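Student Work > Food and Consumer Studies > Project Reports > Dry Ingredients in the Home Kitchen

Diane Lemieux, 15/02/2022

Handling Dry Ingredients: Transfer, Spillage and Residue in Serving and Mixing Bowls

1. Background

The project was undertaken at Ellthorpe as part of the second-year module in domestic food preparation. It concerns a stage of cookery that recipe books pass over quickly, namely the movement of a dry ingredient from its packet or tub into a bowl. The work began in December with a review of the module's own recipe cards, of which 17 call for a powdered or finely grated ingredient to be tipped, sifted or spooned. Only two of the cards state what kind of bowl should be used.

The aim was to establish whether the shape and surface of the bowl make a difference to the cook, both in the ease of pouring and in the amount of ingredient left behind afterwards. Cost and appearance were not considered.

2. Method

Six bowls were selected from the teaching kitchen and from the Després store cupboard. They included plain and patterned examples in glass, earthenware and steel. Each was used with flour, custard powder, ground almonds and a finely grated hard cheese. The ingredient was poured from one side at a steady rate, left to settle, and then emptied by tilting the bowl over a tray. Whatever remained was brushed out with a dry pastry brush and weighed on the Benar scales.

Particular attention was given to ribbed glass, which is common in home kitchens and was expected to perform poorly. In a fluted bowl the ingredient does not spread evenly. It runs down the wall nearest the pour and gathers towards the narrow base, while finer particles settle on the ribs of the opposite side.
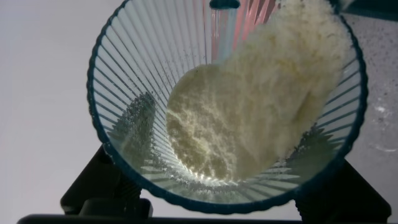
The dust held between the ribs proved the most awkward part to recover. A spatula passes over the ridges and leaves the grooves untouched, and tapping the side of the bowl dislodged only the looser material. The pastry brush was effective when drawn along the line of the ribs, from the rim downwards, but took noticeably longer than wiping out a plain bowl.

3. Findings

Plain steel gave the least residue with all of the ingredients tested. Earthenware with a matt glaze was the next best, except with custard powder, which clung to it. The fluted glass retained the most in every case, although with ground almonds the difference was small and may be due to the coarser grain.

Spillage followed a different pattern. Bowls with steep sides kept the ingredient in even when the pour was hurried, and the fluted glass did well here. The wide, shallow earthenware dish lost flour over its edge in almost 9 pours out of ten, and its use for this purpose is not recommended.

Clumping was observed with the grated cheese and, less often, with the custard powder. Lumps formed in the packet and were carried into the bowl unbroken. Sifting removed them from the custard powder but was of no use with the cheese, which had to be separated with a fork.

4. Limitations

All pouring was carried out by the author, and a second person might obtain different results. Humidity in the kitchen was not recorded. The Zudatier glass bowl originally chosen for the trial was chipped before work began and had to be replaced by one of a slightly different width, so its planned comparison with the steel bowl of the same size could not be made.

5. Recommendations

It is suggested that the module's recipe cards name a suitable bowl wherever a weighed dry ingredient is to be transferred in full. Ribbed and fluted bowls remain perfectly acceptable for mixing, where a liquid is added later and loosens what has settled in the grooves. A dry pastry brush should be added to the basic equipment list for first-year students. Further work could look at the height of the pour, which was kept constant throughout.

Contact the Student Work office | © Ellthorpe | Back to top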